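# About Mendance

Mendance makes testing and build software for mobile app teams. We're based in Plerham, we have 15 people on staff, and we have been a private company since the day we registered. Our customers are mostly small and mid-sized developers who ship Android and iOS apps and don't have a separate release department.

## How we started

Marwan Awwad and Leanne Oakley worked together at an agency that built apps for retail chains. Every release meant a long evening of running the same checks by hand on a shelf of phones. They wrote a set of scripts to do the checking overnight, and other teams in the building began asking for copies. After a year of handing those scripts out for free, they left the agency and started Mendance in a rented office above a print shop.

The first product was called Yao. It did one job: it installed a build on every phone plugged into a computer, ran the tests and wrote a report. We still sell it. Much of the original code has been replaced, but the report looks almost the same, and customers have asked us to leave it that way.

## What we make

**Yao** is our test runner. It works from the command line or as a plug-in for the common development environments. It supports real phones and tablets as well as emulators, and results can be compared from one build to the next.

**Beltano** is our hosted build service. You connect your code repository, and Beltano compiles, signs and stores each build. It came out six years after Yao and now brings in more than half of our income. We run it in 2 data centers, and customers choose which one holds their files.
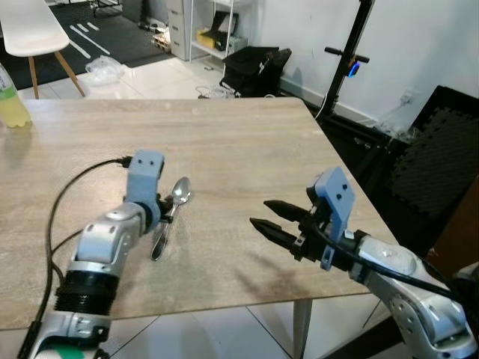

Both products are sold by yearly subscription. At the end of last November we had 836 paying accounts. Prices are listed on the site and are the same for everyone, apart from a discount for schools and registered nonprofits.

## Who we are

Marwan runs the company and still reviews code on Yao. Leanne is in charge of Beltano and the people who keep it running. Tala Farah leads customer support, which is handled entirely from Plerham. Hiba Nimri looks after documentation and training. Wissam Semaan joined us as an intern and now manages releases for both products.

We don't have a sales team. If you write to us with a question before buying, someone in support will answer it – usually the same person who would help you afterward.

## Working with us

Support is open from 8 a.m. to 6 p.m. on working days. Bug reports can be filed at any time through the customer portal, and you'll get a ticket number by email.

Open jobs are posted on the careers page when we have them. We take two interns each summer, both paid, and applications open in February.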